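Can anything on the market do household chores yet?
Forum > Automation > Home and Light Shop

Started by gasketmill, 3/14/22
Locked by moderator: no

gasketmill wrote:
I run a small finishing shop in Lundale and I've been looking at arms for two years now. My question is simple. Is there a machine I can buy today that will clear a bench, put things back where they go and load a parts washer? My wife's version is the kitchen: clear the counter, load the dishwasher. Same job as far as I can tell. I see a lot of demo videos and no price lists.

tern_and_tide wrote:
No.

Longer answer, you can buy an arm and you can buy a gripper. What you can't buy is the part that knows a cup from a jar when there are six other things crowded against it. You'd be writing that yourself or paying someone to.

boltcutter_ray wrote:
Disagree with the flat no. We have a Limix on a tray line at Trastton and it does 495 trays a shift. It picks a tray, turns it, sets it in the washer rack. I stop by to refill the detergent and that's all the attention it gets.

tern_and_tide wrote:
Are the trays all the same?

boltcutter_ray wrote:
Yes, same tray, same stack, same corner. I know where you're going with this.

tern_and_tide wrote:
Then it's a conveyor with an elbow. Gasketmill asked about clearing a bench. Swap your trays for whatever is on his bench right now and see how many it gets through before lunch.

plumbline_62 wrote:
I think you both have a point. I would split the chores up before saying yes or no:

Moving one hard object with space around it: yes, most days.
Moving one object out of a crowd: sometimes.
Bags, film, wet rags, cords: no.
Deciding what gets washed and what gets put away: no, unless you tell it.

A kitchen has all four in the same three feet of counter.
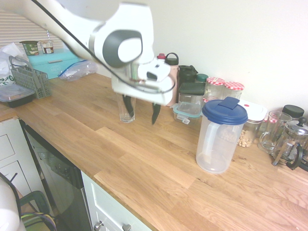 Re: what the counter asks for

plumbline_62 wrote:
Take the tall drinking glass under the fingers. Clear, upright, nothing close in front of it. I'd call that the first kind on my list, apart from it being see-through. The row along the wall is the second kind. Bottles, jars with checked lids, a blue-lidded pitcher standing in front of more containers. To get at the back ones you have to move the front ones, and then you need somewhere to put those. Then there's the zip bag lying against the turquoise bin. I wouldn't know how to write down a grasp for that.

gasketmill wrote:
That pitcher looks like the easy one to me. Big handle.

plumbline_62 wrote:
Handle is fine. It's frosted, and you can see the wood through it. Depth cameras have trouble with that kind of plastic, and with plain glass too. Ours used to put the back wall of a beaker four inches behind where it was.

boltcutter_ray wrote:
You can get around that. Tape a dot on it.

tern_and_tide wrote:
He is going to tape a dot on every glass in the house?

boltcutter_ray wrote:
In a shop, sure. We put stickers on 200 fixtures in May and it took one afternoon. A house is different, I'll give you that.

solderwick wrote:
Lurker here, I do cell setup for a contract outfit. Two things people skip.

First is time. A person clears a counter like that in a couple of minutes while talking on the phone. An arm that takes 15 seconds an item and drops one in twenty is still a nice piece of work — but you wouldn't leave it alone with the glassware.

Second is the dishwasher itself. Opening the door, pulling the rack out without tipping it, finding a slot that fits. The counter half gets all the attention and the rack half is where we always lost our schedule.

gasketmill wrote:
What about the Llorente kit? Their sales guy told me it handles mixed items.

solderwick wrote:
Ask him to run it on your items, on your bench, with you setting them down. Don't let him arrange them. If he agrees, go watch and bring a box of the stuff you hate picking up yourself.

boltcutter_ray wrote:
I'll second that. And ask what happens on a missed pick. Ours stops and blinks until somebody walks over. On the night shift that was a problem for a while.

tern_and_tide wrote:
I'd still say no for the house. For the shop I'll move to "maybe, if you change the shop."

gasketmill wrote:
Changing the shop I can do. I could put the small parts in bins with one kind of tray and keep the rags off the bench. The kitchen will have to wait, and I've been told whose job it is until then. Calling Llorente tomorrow about the bench test and I'll post what they say.

plumbline_62 wrote:
Please do. Get the cycle time in writing, with the missed picks counted in.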